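Notebook, September, ward boundary project, Istholm

Got in early today (kettle on by 7:40, feeling very virtuous) and went straight back to the council minutes, which I had promised Rhys I would finish scanning before the budget hearing. We now have 3103 pages through the text reader, going back to the old Pryor council, and I have to say the older typed pages read better than the ones from ten years ago! Somebody back then loved a fax machine.

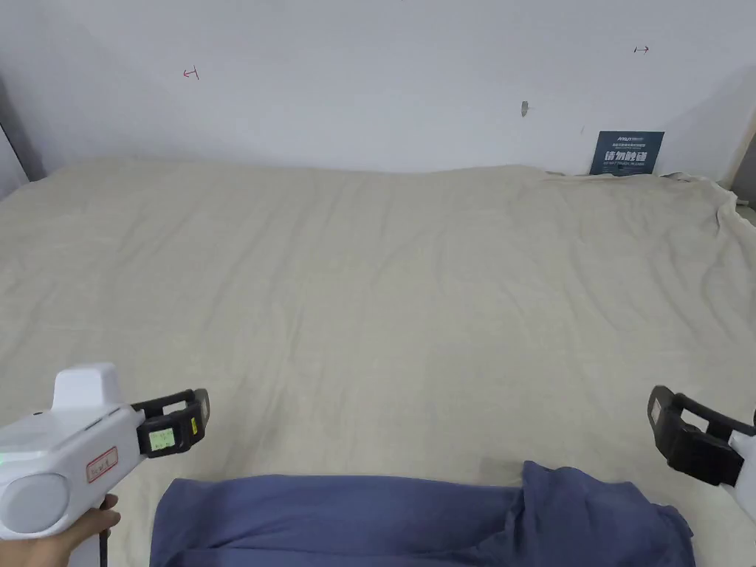 The trouble is still the roll-call votes. When a member abstains and then changes the vote later in the same meeting, the Muvitz script counts it twice, so poor Ward 2 looks as if it had an extra seat for most of one spring. Ashton Ruddock spotted it while checking the mayor's tie-breakers by hand, bless him, and he has started a list of the meetings that need a second look. I tried sorting by motion number first and that helped a good deal, though it breaks on the zoning appeals, where the clerk started the numbering over after lunch.

Rhys Kerslake would like us to move everything into Flukeo before the new members are sworn in. I'm willing, but I want a clean sample of 200 votes first, read by two people who haven't talked to each other, and I'd like the deputy mayor's resignation meeting to be in it (three recesses, two chairs, and a motion that was seconded by the person who made it).

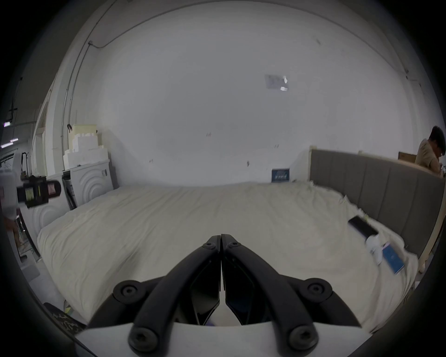

Gripper over the bed, fingers nearly closed at the tips.

To do: ask the clerk's office for the missing June packet, rename the scans so the ward comes before the year, and send Ashton the corrected attendance sheet. Left the script running on the sewer bond debates at 4:15.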